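Washing and Storing Sports Jerseys

Most team jerseys are polyester mesh with printed or stitched numbers. The fabric lasts for years. The lettering usually goes first, and the dryer is what ruins it.

Before washing

Turn the jersey inside out and close any zippers in the same load. Keep it away from towels, which shed lint into mesh. Red and navy should go in alone for the first two washes.

Don't leave a worn jersey in a heap overnight. If the washer is busy, hang it over a door or a shower rod.
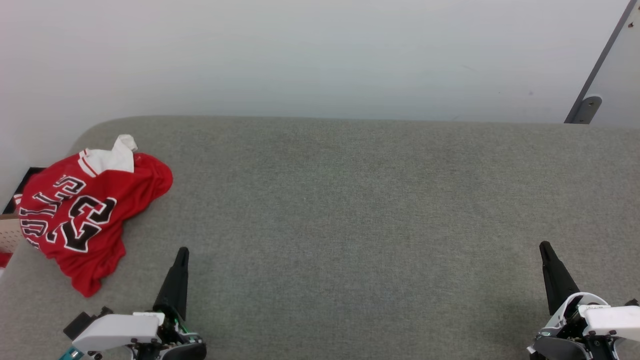 Red jersey, crumpled in a heap.

Grass and mud

Let mud dry completely, then brush it off with an old toothbrush. Rinse from the back of the fabric with cold water. For grass, work in a little liquid detergent, wait 17 minutes or so long as it takes to sort the rest of the load, and rinse again.

Sweat smell

Mix 100 ml of white vinegar into a basin of cold water and soak for half an hour. For a jersey that has been forgotten in a gym bag, use 200 ml. Rinse well before it goes in the machine. Never combine vinegar with bleach. Skip fabric softener altogether, as it coats the fibers and holds the smell in.

Washing

Cold water, gentle cycle, half the usual detergent. A slow spin is enough for polyester. My old Durko washer has a 400 rpm setting and I use that for everything with printing on it.

Drying

Shake it out and lay it flat on a rack or put it on a wide plastic hanger. Keep it out of direct sun. Mesh dries in a couple of hours indoors with a window open.
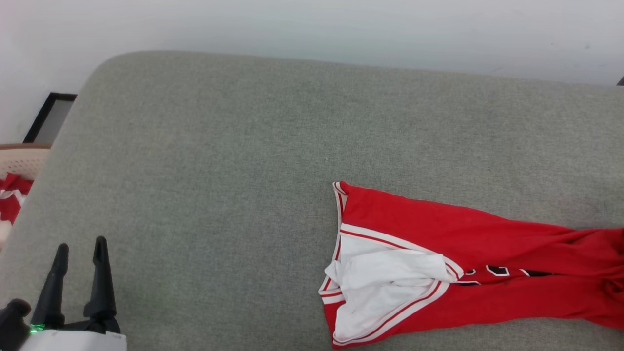 White trim picks up dye more easily than anything else on a jersey. If it has turned pink, don't dry the garment. Wash it again right away in cold water with a color catcher sheet. Oxygen bleach may help if the label allows it. Chlorine bleach will yellow polyester.

Peeling numbers

Press the edge down with a cool iron and a sheet of parchment paper on top, ten seconds at a time. Inês Seixas wrote in to say she does this from the inside with a thin dish towel instead, and that works too.

Storing

Fold with the number flat and tissue paper across the front. Don't stack more than six in a drawer. Cedar blocks are fine; mothballs leave a smell that takes several washes to shift.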